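Upright Parts Boards for PC Repair: Do You Need One?

By Saoirse Ó Ceallaigh

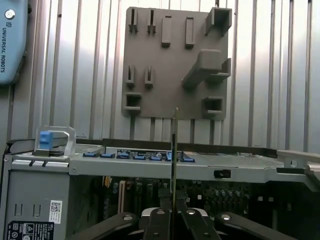

Bench & Shelf, Vol. 2, p. 17

I have been fixing desktop computers long enough to distrust anything sold as a way to get organized. My drawers are full of trays that were going to change my life. So when Kavitha Salian told me the Takholm parts board had made her faster at rebuilds, I asked her if she had timed herself before and after. She had not. She lent me hers anyway, and I used it through most of May.

The Takholm is a gray 3D-printed board with slots and holders standing out from its face. You mount it upright behind your work, and the small stuff you take out of a computer goes into the board until you want it back. There are narrow slots for thin things and square, open holders for everything else. It has no lid, no labels and no moving parts. Takholm sells it finished, or sells you the print file if you have your own machine and a free weekend.

I'll start with what I liked, so that nobody accuses me of having made up my mind in advance. (I had, a little.)

It gets things off the bench. A desktop chassis lying on its side takes up a ridiculous amount of room, and once it's open you have the side panel to park somewhere too. On a normal table that leaves you a strip in front where the screwdriver, the screws and your coffee all compete. With the board up on the wall right behind the case, I could reach over the top rim and drop things in without turning around. I didn't expect to care about that. By the second week I did.

The matte finish is also a good choice. I work under a harsh overhead tube and shiny plastic gives me a headache by four in the afternoon. The gray doesn't glare, and a dark cable end or a brass standoff shows up well against it.

Now the complaints.

The slots are narrow. Each is a pair of thin raised ribs with a gap between, and they look handy until you try to use them for anything with a part sticking out of one side. Plain metal slot covers slide in fine. A small expansion card goes in if you leave its bracket pointing the right way. A memory stick with a chunky heat spreader did not go in at all, and I was not about to lean on it. If the ribs had been set a hair wider apart, or if there had been one fat slot among the thin ones, I'd have had a home for most of what I pull out.

The square holders are better, though they are deep and dark. Screws disappear down there. You either fish with a fingertip or take the board off the wall and tip it, and tipping it means emptying everything else as well. I ended up cutting a bit of white card for the bottom of each one. It works, but I resent doing finishing work on something I'd have paid for.

Then there's the angled block on the right side. It leans out on a diagonal over a little ledge, and the instruction sheet calls it a "rest." I tried a driver on it, then tweezers, then a coil of cable. The cable stayed. The driver fell into the case, which is a sound I could live without. Steinar Blöndal, who has the bench opposite mine, says he would saw it off.

Mounting deserves a paragraph of its own. The sheet assumes a flat wall. If yours is corrugated metal, like the one in the picture, only the high ribs are going to touch the back of the board, so plan where your fixings go before you drill. Mine went onto flat plywood and I still had to shim one corner. I'd want a proper backing strip in the package, and there isn't one.

How it does depends a lot on what you work on. The case in the picture has blue plastic latches on its drive bays, the sort you undo with a thumb, and a machine built like that gives you far fewer loose screws to look after. On those jobs I barely touched the board. It came into its own on an ugly old tower where every drive was held by four screws in two different threads, and I had separate holders for each kind. So the better your computers are designed, the less you need this. I wish the Takholm page said so.

I also set it against what I already had, a magnetic dish from Mistness and an egg carton. The dish wins for screws, easily. The egg carton wins for keeping things in the order they came out – you can write on it, too. The board wins for slot covers, for small cards, and for keeping a crowded bench clear. That's one and a half jobs out of the five or six I'd hoped for.

Would I buy one? For a shop doing the same model of computer over and over, yes, and I'd have the holders redrawn to suit it. For somebody who opens up the family desktop twice a year, no. Get the dish. I gave Kavitha hers back at the end of the month and have not ordered my own, though I do keep reaching over the case for a slot that isn't there.

Reader comments (3)

Gizella Kiss
I printed mine from the file and widened the thin slots before printing. Much better with memory. The ribs are still fragile if you knock them with a side panel, so go thicker while you're at it.

Oksana Tkachenko
Disagree about the egg carton. One sneeze and you're on the floor with a flashlight. I've had the board for two years and the leaning block is where I hang my wrist strap, never had a problem.

Steinar Blöndal
I said file it off, not saw it off. Otherwise fair.

Contact the editors | © Bench & Shelf | Back to top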